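Igor Lis on Paper Cups, Coatings and Sorting

Thursday, December 30, 2021

Igor Lis has worked on fiber recovery at Grinier since the company opened its second pulping line. His job is to decide which grades of waste paper the line will accept, and cups take up most of his time.

"A cup is good fiber with a bad layer on it," he said. "The board is strong and clean, and mills want it. The polyethylene on the inside is what slows everything down."

The coating is thin, but it keeps water away from the board during pulping. Office paper breaks up in 5 minutes in Grinier's drum. Cups need 30, and the screens have to be cleared more often. Lis runs them in separate batches of 400 kilograms.

"If you mix them with office paper, the office paper is finished and the cups have barely started," he said. "Then you either stop early and lose the cup fiber, or keep going and damage the rest."

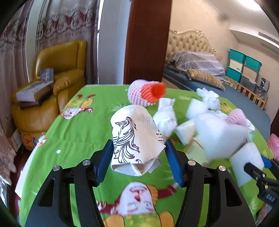

Printing is a smaller problem than people expect. Most inks sit on the outer face and come away in flotation. Heavy dark coverage costs a little brightness, which matters for tissue and hardly at all for carton board. Lids are a separate matter. They are usually polystyrene or polypropylene and should come off before collection.

Grinier tested a water-based barrier from Jusine in November. Lis described the results as mixed. The board pulped faster, but the seams softened when the cups were held at high temperature.

"I would take it tomorrow as a recycler," he said. "I don't have to sell coffee in it."

Collection remains the weak point. The company takes cups from more than 160 sites, mostly offices and stations, and rejects loads with too much liquid or food. Lis would like bins with a drain and a stacking tube — stacked cups travel better and the bale weights are easier to predict.

The next trial, with a coating supplied by Clirnum, will use the same drum and the same screen size.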